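二月，晚上，记今天的事。

早上七点四十到的，Varnstead那边的走廊灯还没开全。昨天走之前把二号机的仿真留着跑夜里的任务，开抽屉，关抽屉，一共排了300次。到座位先看日志，跑到93次就停了，后面全是同一条报错，关节位置超差。停的时间是夜里一点多，等于后半夜机器白开着。

先没有动参数。把日志从头往下翻，前面九十来次都正常，误差有一点慢慢变大，但不明显，单看哪一次都看不出问题。画成曲线才看出来，第六轴的跟随误差是一路往上走的，到93那次碰到门限，控制器按规矩停了。门限是我上个月自己设的，设得不算紧，所以不打算去放宽它。以前放宽过一回，后来在实机上吃了亏，修了两天手腕的线。

泡了茶，把要查的写在本子上：模型文件里的质量和惯量，夹爪的碰撞体，抽屉滑轨的阻尼，控制周期。顺序就按这个来。

质量和惯量用的是Clorkalell给的那一份，去年换夹爪的时候更新过。我把文件里的数和实机的维护卡对了一遍，前五段没有出入，到手那一段不对，文件里还是旧夹爪的重量。再翻提交记录，原来更新是更新了，十二月合并分支的时候又被盖回去了，合并的人是我。改回来，重新生成，加载没有报错。

不过光凭这一条解释不了误差为什么一直往上涨。重量不对，误差应该从第一次就偏，然后一直偏那么多。所以接着往下查。

九点多Inetbridge的人打电话来问周转箱那个单元什么时候能停机换皮带，我说中午以后，他们说可以。这事先记着，下面再写。

碰撞体查了一个小时。夹爪的两个指头用的是简化外形，指尖是圆的，和实物差得不多。把碰撞显示打开，让手停在桌面上方，慢慢往下放，看接触点出现在哪里。第一次放得太快，直接压进桌面里去了，复位重来。第二次一格一格放，接触点出来得比应该的早一点，也就是说简化外形比外壳大了一圈。这一圈对抓取影响不大，对开抽屉有影响，手指伸进拉手凹槽的时候会蹭到边。把外形缩了一点，又放了几次，接触的位置对上了。

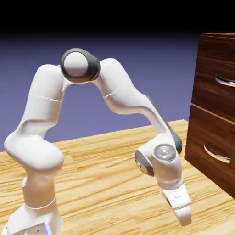 接着查抽屉。柜子是从旧项目里搬过来的，滑轨阻尼一直用默认值，谁也没有认真调过。我把两个抽屉各拉了几回，记下力的曲线，上面那个平，下面那个到末端有一个小尖。尖的位置每次都一样，应该是限位设得太硬，抽屉撞到头以后弹一下，这一下经过手指传到手腕上。把限位改软，加了一点阻尼，尖就没有了。

改完跑了20次，误差还是往上走，只是走得慢了。这时候已经十一点半，有点饿，也有点烦，就先停下来去吃饭。食堂今天是萝卜烧肉，萝卜没有烧透。

下午先去弄周转箱那个单元。这一台是实机，和仿真那套不在一间屋，在楼下东头。停机，挂牌，断电以后等了五分钟，再去开侧面的盖板。旧皮带的边已经起毛了，内侧有两处齿磨平，再用一个月大概就要跳齿。新皮带是Arai的，上次一起买了两条，一条换上，一条还在柜子里。换的时候张紧轮的螺丝有一颗拧不动，喷了一点松动剂，等了十分钟才下来，螺纹还好，没有滑。

张紧度按维护卡来调，用频率计测，第一次偏高，退了半圈，再测就在范围里。装盖板之前把里面的灰吸了一遍，灰比想的多，主要是纸箱的碎屑，积在轮子后面那个角落。下回应该在清洁单子上加一行，写明要吸这个角落，现在的单子只写了“清理内部”，每个人理解的都不一样。

上电，先点动，没有异响。再低速空走了几个来回，回零的位置和换之前差了一点，重新标定零点，存盘，备份到服务器上。备份的文件名按老规矩写机号加序号，这次的序号是343。Inetbridge的人看着跑了几箱，签了单子走了。从停机到交还用了一个小时四十分，比上次快，上次是找扳手耽误的。

三点过一点回到楼上，接着看仿真。

茶凉了，脑子倒是清楚一些。我想误差一点点往上涨，说明有东西在攒着，每做一次攒一点，没有清掉。会攒的东西不多，一个是积分项，一个是位置基准。积分项每次任务开始都会清零，我去看了代码，确实清了。那就剩下位置基准。任务结束以后手臂回到起始姿态，下一次就从这里开始，而我们的脚本里，起始姿态取的是当时读到的关节角，没有用文件里写死的那一组。每次回来差一点点，下一次就把这一点点当成准的，几十次下来就偏出去了。第六轴离末端最近，抽屉又总往一个方向拽它，所以它最明显。

脚本这一段是早先为了省事写的，那时候一次只跑三五回，偏不出什么来，后来次数加上去了，这段没有跟着改。我把它改成读固定的起始角，又在每次开始前加了一个检查，实际位置和起始角差得超过门限的一半就先重新回一次，再不行就停下来报错，报错里写清楚是哪一个轴，差多少。原来的报错只有一句超差，早上光找是哪个轴就翻了半天。

改完先跑了10次，曲线是平的。又跑了60次，还是平的，上下有一点抖，抖的幅度不变。这时候我才把早上改过的那几处一处一处退回去试，想知道各自影响多大。夹爪重量退回旧的，误差整体抬高一截，但是不涨。碰撞体退回去，偶尔有一次突然跳一下，是蹭到拉手边了。限位退回去，每次拉下面那个抽屉的末端都有一个小包。这样就对得上了，四样都有问题，真正让它停下来的是起始姿态这一样。试完再全部改成新的，提交的时候分成四条写，没有揉在一起，以后要查也好查。

五点多把实机那边的同一段脚本也看了，果然是一样的写法。实机没有出过这个事，是因为每班开始都会手动回一次零，把攒下来的清掉了。本来想顺手改了，手都放到键盘上了，还是没有改。实机的脚本要走变更单，要在停机窗口里改，改完还要空跑。填了单子，排在下一次停机，附上今天的两张曲线。

另外有几件小事，写在这里免得忘。

实机手腕后面那一段线的扎带有一根断了，今天没有带合适的，拿胶带先缠住，要换。

频率计电池只剩一格。

仿真机的风扇声音比上个月大，出风口摸着还行，改天关机的时候打开吹一吹灰。显卡驱动有新的，先不升，等这一轮跑完再说。

Clorkalell那份模型文件要加一个校验，加载的时候把手部的重量打印出来，和维护卡上的数对一下，不一致就给个警告。合并分支再盖掉的话，至少第一天就能看见。这个活不大，明天上午做。

备件柜里Arai的皮带剩一条，按现在的磨法够用到夏天，但是上次到货等了五个星期，还是早点报上去。报的时候连张紧轮的螺丝一起报，今天那颗虽然还能用，头上的六角已经有点圆了，下次未必拧得下来。

茶水间的白板上不知道谁把我写的排班擦了一半，补上了。

六点二十又把夜里的任务排上，还是300次，抽屉开关的顺序没有改，门限也没有改，这样跟昨晚的好比。多加了一条，每满50次存一张曲线，停了就发消息到手机上。昨晚要是有这一条，一点多就能知道，当然知道了也未必会爬起来。

走之前下楼又听了一遍周转箱那台，声音匀，皮带边上没有掉粉。把挂牌收回盒子，钥匙放回原处，登记本上补写了张紧轮螺丝的事。

到家快八点，煮了面。刚才看了一眼手机，夜里的任务已经存了第一张图，第六轴那条线是平的。洗碗，睡觉，明天先看日志。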